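Robots and Everyday Work, Week 5 handout
Can a machine do the chores yet?
Notes by Hilde Segers, posted 2019-08-05

Before we start

Last week I promised we'd stop talking about factories that build cars and get to the stuff you do at home with one eye on the TV. So this week is dishes, laundry, and the boxes of mixed parts that come off the line at any small shop. Bring the reading (the Sarport packet, the short one, not the 400 page monster some of you printed, sorry about your toner).

My short answer to the question in the title is "some of them, slowly, if you set the table first." The rest of these notes is me arguing with myself over the word "some."

1. What counts as doing a chore?

I want you to be picky about this, because the videos aren't. When I say I did the dishes, I mean I noticed the sink was full, I scraped the plates, I worked out what could go in the machine, I loaded it, I fished the spoon out of the drain, and I wiped the counter. A demo usually covers one slice of that. It might be a really good slice! But you should be able to say which one it is.

So, for every demo you watch this week, write down three things on the worksheet:

- Who put the objects where they are, and would they land there by themselves in a real kitchen?
- How does the machine know what to go for?
- What happens on a miss? (If the clip never has a miss in it, write that down too.)

Ismael Moura, who taught this section in May and left me his notes, had a fourth question, which was "who cleans up after the robot." I've dropped it from the worksheet but keep it in your head.

2. Why flatware is a pain

I love forks as a teaching object. A mug is easy to like: it's tall, it stands up, there's a lot of it to grab. A fork on a table has hardly any height. If your fingers come down from above, you have to get the tips very close to the tabletop without ramming them into it, and you have to close on something narrow. Come in a little too high and you pinch air. Come in a little too low and you're pushing on the furniture.

Then there's the shape. The handle is wide at one end, goes thin at the neck, and spreads out again at the head. Where do you grab it? Most of you said "the handle" when I asked on the forum, and sure, that's what a person does. But a person also slides a fork to the edge of the table with one finger, or presses on the tines so the handle tips up, and we do it without thinking. Two stiff fingers don't get those tricks for free. Somebody has to build them in, or the machine has to learn them over a lot of tries.

And light! Shiny metal is rough on cameras. So are shadows, including the one the arm itself throws over the thing it's trying to see. In your simulator work you'll find the shadows have blocky, stair-stepped edges, and it's worth asking whether a program trained on those would be thrown by the soft ones in your kitchen. I don't know the answer for the setup we're using. I'd like one of the project groups to find out.

Look at how the fork head sits between the two black fingers, nearer to the right one, and work out by hand how you'd want the gripper to move before it closes. There's more than one decent answer.

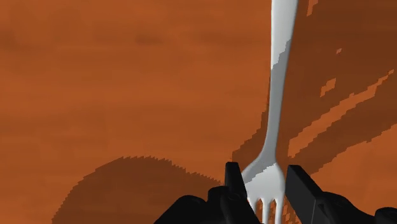
3. Practice runs in simulation

The nice part of a simulator is that a dropped fork costs you nothing. The Radadell group (their write-up is in the packet) ran 1554 tries at picking up one piece of flatware, and 568 of them ended with the piece lifted clear of the table. Now, is that good? Work it out before you read on.

It's a bit over a third. If your teenager put away a third of the forks and flung the others on the floor, you'd have a talk. But remember these were early runs, the piece was turned to a new angle every time, and the group was after the failures as much as the lifts. They sorted them afterward, and the biggest pile by far was fingers closing above the handle. See section 2.

What I'd push back on is the last page, where they say the skill is "ready for the home." It was one piece of flatware with nothing else near it. My drawer at home has a whisk in it that grabs everything else on the way out.

4. Meanwhile, on the shop floor

I visited Oakley this spring, a small place that packs hardware kits. They have a two-finger arm that moves brackets from a tray to a bag, and it does fine, all day long, because the tray has a slot for every bracket. The person who fills the tray is named on the schedule as "robot support." You can guess what her job was called before.

I don't mean that as a dig at the arm. She told me she prefers it, her wrists hurt less. But when the company says the bagging is automated, ask where the hard part went. At Oakley it went into the tray.

Flasness, the laundry plant in your reading, is the same story with towels. Folding is done by machine. Picking one towel out of a heap and finding its corner is done by people standing at the front of it.

5. For next time

- Finish the worksheet for two demos, one from a home and one from a workplace.
- Set one fork flat on a table and pick it up with two pencils held straight down. Do it 16 times and keep score. Then try it at the edge of the table.
- Read the Flasness pages, skip the appendix.

Project groups, please send me your chore by Friday. "Cleaning" is too big. "Getting a sock out from under a chair" is about right.

Comments (4)

benj_k
Got 5 out of 16 with the pencils on the bare table. Put a dish towel under the fork and it went up to 12. Does that count as cheating?

Hilde Segers
Only if you don't write it down! Soft surface lets the tips sink in past the handle. Put it on the worksheet under the first question.

marisol in row 2
For the gripper exercise, can we turn the wrist or only slide it sideways? I wanted to go up to the neck where it's thinner.

Hilde Segers
Turn it all you like. Tell me what you think the fork does when you lift it from the neck, though, with that long handle hanging off one side.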